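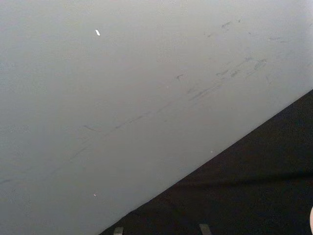
Why do both arms need to be calibrated to the same table and not just to their own bases?
Each arm only knows where its hand is compared to its own mount, and our two mounts were bolted down by hand. If both arms measure the same points on the table, a spot the left one calls "here" is the same spot for the right one, and they can work over the same cloth without bumping into each other.

8 September 2023
Bench log, Nestamero (the two-arm table), shared workshop

Good session! Writing this up while it's fresh, before I forget what we changed.

In: me, Tegan, Gayan for the first half. Kazue came by later to get the soldering station back and ended up staying until we packed up.

Started with the table calibration. Last time we did it by eye and the right arm was landing short at the far edge and fine at the near edge, so the whole plane was tipped. This time Gayan held the straightedge and I drove each arm down to the marks by hand, left arm first, then right, 5 marks each. Saved as a new file, old one kept. The tilt is gone at the near edge and I can barely find it at the far edge. So much better than I expected from a ruler and some masking tape.

Then the square container. We've been fighting with this one. It's taller than it is wide, so coming in from the side is hopeless and the gripper has to arrive from straight above and let go there. Tegan had the idea of giving the move a stopping point over the opening, a full pause, before the fingers do anything. I thought it would look clunky. It looks great - it's like watching somebody think before they put a thing down. The pause is set to 200 ms and I'd leave it there. 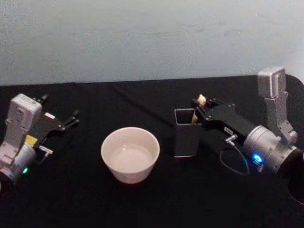

Right arm with the beige piece over the square container, left gripper open on the other side of the bowl.

Things to know if you're running it without me:

The bowl stays in the middle and doesn't get moved between runs. If you do knock it, put it back and rerun the left arm's approach once at low speed before anything else. The left arm hasn't learned anything about the rim yet, it only goes where the file tells it.

Ring light on the right arm: blue is what we want. Any other color, stop and look at the screen before touching the arm.

Cable on the right gripper needs watching. It loops under the gripper and back up to the joint, and on a big wrist turn the loop gets tighter than I'd like. I limited the wrist turn in software for now. A longer cable would be the proper fix, and Chaminda thinks he has one in the Bandara box (the gray bin with all the leftovers from that project, second shelf). Will ask.

Grip force. We started too strong and the small pieces were popping out sideways, which was very funny the first time. Brought the value down bit by bit and stopped at 398 in the config. That's in the controller's own units, please don't convert it, Iresha and I wasted an evening on that in January. At 398 the piece stays put while the arm swings across and doesn't squirt out when the fingers close. Haven't tried anything heavier.

Left arm: only did open and close, plus the approach to the bowl. Fingers open all the way now after Kazue cleaned the rail. She spotted grit in there in a second, after I'd spent ages blaming the driver. Thank you Kazue!! I've put the little brush in the drawer with the hex keys so it's close by.

The cloth. Tegan wants to swap it for something stiffer, I want to keep the black because the cameras like it so much. Dark backdrop, pale objects, the detector finds them right away even with the lights turned down. Wrinkles are the downside. A finger that goes 2 mm too low will catch a fold and drag. We could stretch it over a board and staple it underneath - if anybody has a board of the right size lying around, say so on the list.

Speed: still on slow for everything. I did one fast pass with the arms held up high and nothing near them and it sounded rough on the way back, a sort of chatter near the shoulder on the right. Tegan heard it too. Bolts on that mount were snug when I checked. Could be the Ilance settings we copied over from the old rig, which were tuned for a lighter gripper. Not going to touch fast mode until somebody has gone through those line by line.

To do:
- ask Chaminda about the cable
- back up the new calibration file to the shared drive (the folder is still called Radstead, I know, I know)
- Iresha to try the pause-then-release move on the left arm
- listen to the right shoulder again with the cover off
- board for the cloth

Next time I'd love to get both arms moving at once, even if it's just one handing over the turn to the other. Tegan says one thing at a time. She's bringing the spare stop button, so we can have one at each end of the table.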